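Subject: Re: [laswood-bakers] Rye starter in a cold kitchen

On February mornings my kitchen is barely warmer than the porch, so I feel your pain!

> I've been trying to keep a rye starter going since we moved out to
> Laswood and it just sits there. I feed it at night, and in the morning
> there are maybe two bubbles. Is it dead? Should I throw it out and
> start over with white flour? I was hoping to bring a loaf to the
> spring swap.

Please don't throw it out. Two bubbles is two bubbles! Rye is tough stuff, and a slow starter in a cold room is mostly just a slow starter. Mine sulked for most of its first winter and now it lifts the lid off the jar if I forget about it.

The first thing I'd change is the water. If you're using it straight from the tap, try it warmer, like a bath you'd give a baby. I aim for 80 degrees when I mix, and then I put the jar in the oven with only the light on and the door shut. (Tape a note over the oven knob. I have cooked a starter. I have also cooked the rubber band.)

Second, feed it less often until it wakes up. When you pour off half every night and it hasn't had time to grow, you keep thinning it out. Give it a full day, even a day and a half, and stir it whenever you walk past. Once you see it double, go back to your usual routine.

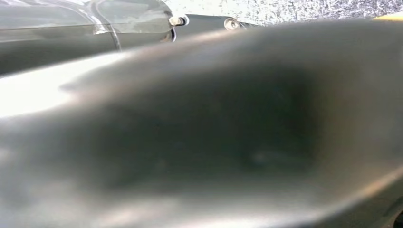 Third, keep it thick. I like a paste that holds a spoon up for a second or two before the spoon tips over. Thin rye rises and falls while you're asleep and you never catch it at the top, so you think it did nothing at all. Look for a streaky line on the glass above the starter. If there is one, it rose without you!

For the loaf itself, I use 700 grams of flour in all, a bit more than half of it rye, and 10 grams of salt. That's a little low on salt for some people, so suit yourself. Wet hands, no kneading, straight into a greased pan, and then leave it alone until you see small holes open up on top. In my house that can take 4 hours on a cold day. Bake it hot to begin with, then turn it down, and wait until the next day to cut it. I know. I'm terrible at waiting too, but the crumb is gummy if you rush and so much better after a night in a towel.

I get my rye from the Clesska mill stand when they have the coarse grind. The fine one works, it just drinks less water, so hold some back.

And do come to the swap even if the loaf is a brick! Half of us bring bricks. Thin slices, toasted, lots of butter, and they go fast. If you'd like some of my starter as a backup, bring a jar with a loose lid and I'll fill it for you.

Let us know how the oven light trick goes. Does anybody else on the list have a good warm spot? I used to use the top of the fridge, but the new one doesn't give off any heat up there.

Happy baking,
the one with the dented Pullman pan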